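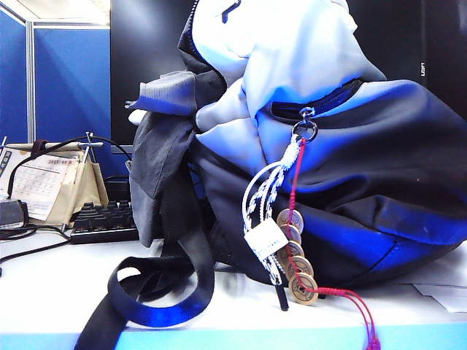

Reading a prayer off a page isn't praying, it's reciting, and God can tell the difference even if you can't, a reader wrote under my December column on written prayers.

I've been chewing on that comment for weeks (I chew on things, ask anyone who has sat across a table from me), and I want to answer it properly, partly for the reader and partly for the girl I used to be, who would have clicked the little thumbs-up on it so fast.

I grew up in a church in Stekesen where you did not read prayers. You stood up, closed your eyes and went. If you had a piece of paper in your hand, people assumed it was the announcements. And I loved it, I really did. Some of those prayers could lift the roof off! But I also sat in that same pew for eighteen years, and by the time I left home I could have told you word for word what most of the regulars were going to say. "We just ask, Lord, that you would just be with us." Be with the sick, be with the traveling, bless the hands that prepared the food. They were written prayers. They just weren't written down.

I'm not making fun of that. I pray that way myself, most mornings, with the "just" in there and everything. I only want us to admit that all of us borrow words, and that the borrowing happens whether or not there's a book open in front of us.

Here's how I changed my mind. A few years ago I had a bad winter. I won't go into it, except to say that I'd sit on the edge of the bed to pray and have absolutely nothing. I'd get as far as "Dear Lord" and stop. I was so used to thinking of prayer as something I had to come up with that when I couldn't come up with it, I figured I was out. Shut out, maybe. That's an awful feeling, and if you've had it you know.

What got me back in was a secondhand prayer book from a church sale in Brestska. Ugly green cover, somebody's grocery list still tucked in at the back. It had 112 prayers in it, one for getting up, one for bad weather, one for people who can't sleep, and I read the one for people who can't sleep every night until almost Easter. Did I mean it every night? No. Some nights I was reading it the way you read the back of a cereal box. But some nights one line would catch, and I'd stay on that line for ten minutes, and those were the first real prayers I'd prayed in months.

So when someone tells me that isn't praying, I want to ask what it was, then.

And there's the Bible itself, which to my mind settles the thing. The Psalms are a book of written prayers. People sang them on the road, they sang them in the temple, they prayed them in trouble, and the ones doing the praying mostly hadn't composed a word. When the disciples asked to be taught how to pray, they got actual sentences. I know plenty of folks who'll say that was only a pattern, an outline to fill in on your own, and maybe so! But you can use it as an outline on Monday and say it straight through on Tuesday and I can't see who is harmed.

Now, the reader does have a point, and I don't want to slide past it. There's a warning in the Gospels about piling up empty phrases, and I take it seriously. I visited a church in Skeltska once where the whole congregation got through the confession so fast I was still on the second line when they reached Amen. We'd confessed everything and I hadn't had time to think of one thing I'd done. If that's what the comment is about, then fine, I agree, slow down. But I've heard people race through a made-up prayer over a hot lunch, too. I've done it. The speed problem goes with us wherever we go.

The part of the comment that really bothers me is "even if you can't." It tells people to distrust the thing they're doing while they're doing it, and the people who'll take it to heart are the tired ones. The mother with the new baby. The man who never did have a way with words and has been quietly dreading being called on since he was twelve. My own father wouldn't pray out loud in front of anyone, ever, and I was grown before I understood that he thought everybody else had been given something he hadn't. I'd have given a lot to hand him that green book.

I don't think anybody should be made to use one. If your prayers come easily and in your own words, go on, and pray for me while you're at it. But please leave the shelf alone for the rest of us. I've started copying my favorites onto index cards, one for the kitchen window and one for the car, and the one in the car is so short that I can say it at the long red light by the feed store. Last week I said it and then kept talking, in my own words, all the way home.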